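Notebook, June, starter and rye trials

Batch 2 of the Wultden rye went in at 6:40. Dough weight 709 g, water up a little from last time. The Clillham flour still drinks more than the label suggests.

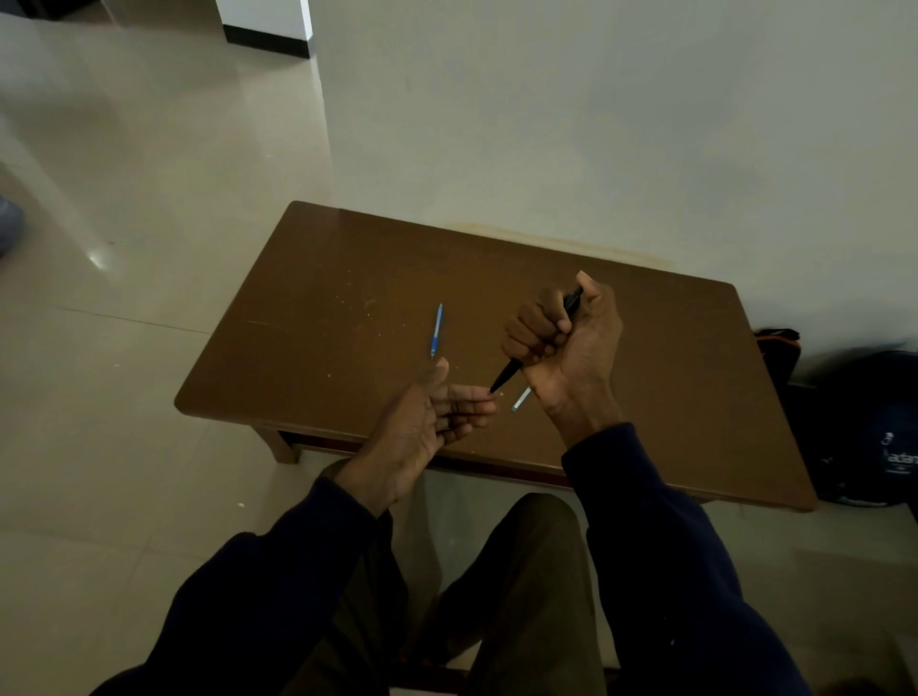

Why hold back salt until the second mix? The dough takes up water faster without it, and the starter gets a head start.

Left it covered by the window. Slow until 9, then it moved quickly. Luuk Geerts wants the next one at 444 g so it fits the small tin.
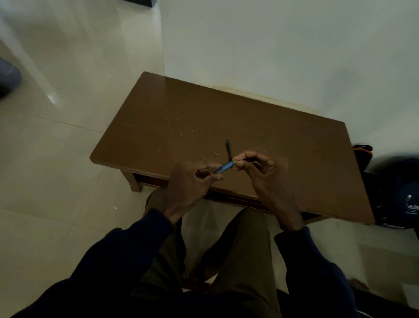

Bake

Hot start, lid on, then lid off for color. Crust fine, crumb tight near the base. I think I shaped it too early
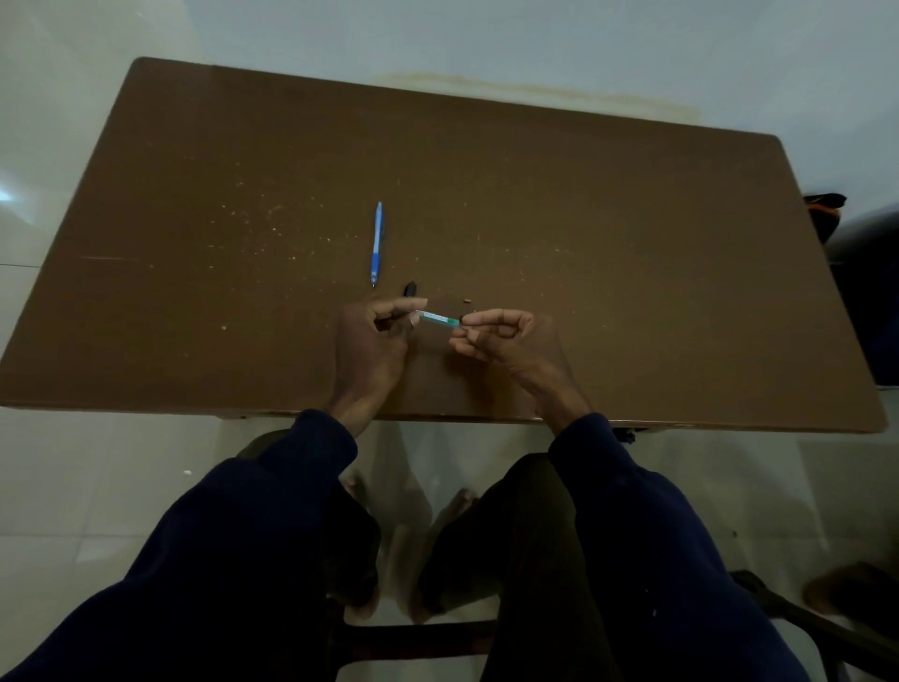
and will give it another half hour next time. Same flour, same tin.

Comments

Mahmoudi: Try scalding part of the rye first.
Grarora: Mine was gummy too. Longer cooling helped.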